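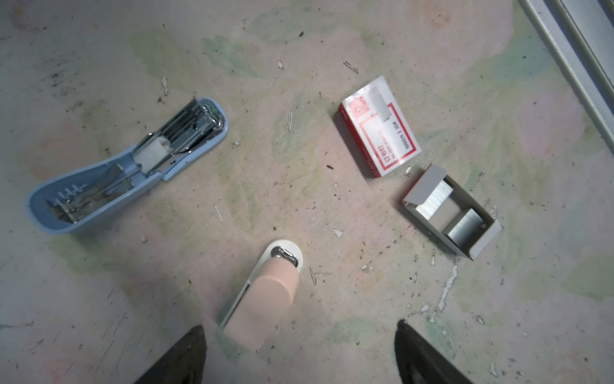

Meinrad Prantl holds that a machine can be called useful around the house on the day it does the dull job nobody set up for it, and that by this measure the field is closer than most people think and further off than most videos suggest. Ingeborg Strebel puts the date later than he does, though she agrees on the test.

Chore robotics

Search this wiki Go Advanced

Chore robotics is the branch of automation that deals with everyday manual tasks in homes, offices and small workshops: folding towels, loading dishwashers, sorting screws, wiping counters, refilling staplers. It is usually set apart from factory automation, where the parts arrive in the same place every time and the machine repeats one motion for years. A chore robot has to cope with whatever is lying there.

Background

Industrial arms have welded, painted and stacked for decades, and they do it beautifully. Early attempts to bring the same arms into kitchens failed for a simple reason: a kitchen changes every hour. A cup is moved, a drawer is left half open, the light goes off. Programs written for fixed positions had no answer to this.

The change came with learning methods, in which a person guides the arm through a task many times and the software picks up the pattern from the recordings. A camera close to the gripper shows the last few inches of the reach, where most mistakes are made. The approach is wonderfully direct (you show the machine, and it tries), and it has brought soft, floppy and oddly shaped things within reach for the first time.

Small desk tasks

Stapler loading has become a favorite trial among people who study fine handling, and it deserves the attention! A person does it while talking on the phone. For a robot it is a whole course in dexterity. The stapler must be held still and opened against a spring. A strip of staples has to come out of its box without snapping, get turned the right way up and go into a channel barely wider than itself. Then the top is closed, and a test staple shows whether any of it worked.

Size matters as well. A full-length desk stapler gives the fingers something to hold, and its long metal channel is easy to see once the body is swung open. A miniature one with a rounded top can disappear between two gripper fingers, and the camera may lose sight of the very part it needs. Shiny metal adds glare. Single staples that have come loose are harder still, being thin, light and quick to slide away from a fingertip.

The Urham trials

One of the better documented efforts was run at Urham by Severino Pastor and Balthasar Eder, using a two-finger arm built by Haslinger. The pair collected 200 guided demonstrations of stapler loading, then let the arm work alone for 120 attempts. It finished 103 of them. Most of the failures came at the same point, when the strip touched the edge of the channel and tipped sideways. Pastor's notes describe the arm backing off, turning the strip a little and trying again, a habit it had picked up from the people guiding it.

Eder later repeated the work with a stapler the arm had never met. Results dropped sharply at first and recovered after 4 more short sessions of guidance, which many readers of the report found the most exciting part of all.

What works now

Picking up solid objects from a cluttered surface is reliable enough for daily use. Sorting by color or shape is good. Folding simple laundry works, slowly. Wiping, sweeping and putting things into bins are done well by several systems, among them the Zonano cart, which tidies benches at a small repair shop in Pallska and is talked about fondly by the people who share the floor with it.

What does not work yet

Speed is the plainest gap. A task that takes a person ten seconds can take a robot several minutes. Touch is another: many grippers feel very little, so a jammed spring and a properly closed lid can seem alike to them. Long jobs with many steps remain fragile, as one slip early on spoils everything after it. Cost is falling but still rules out most households.

Lachlan Whitelaw has argued that shops will come before homes, and his reasoning is persuasive. A workbench has fewer surprises than a family kitchen, somebody is usually nearby to help, and a slow machine can carry on with small jobs through the night.

See also

Bin picking
Learning from demonstration
Two-finger grippers
Urham trials

Categories: Robotics | Household automation | Office equipment | Articles needing more sources

Page last changed 19th February
Shares 4 Comments 0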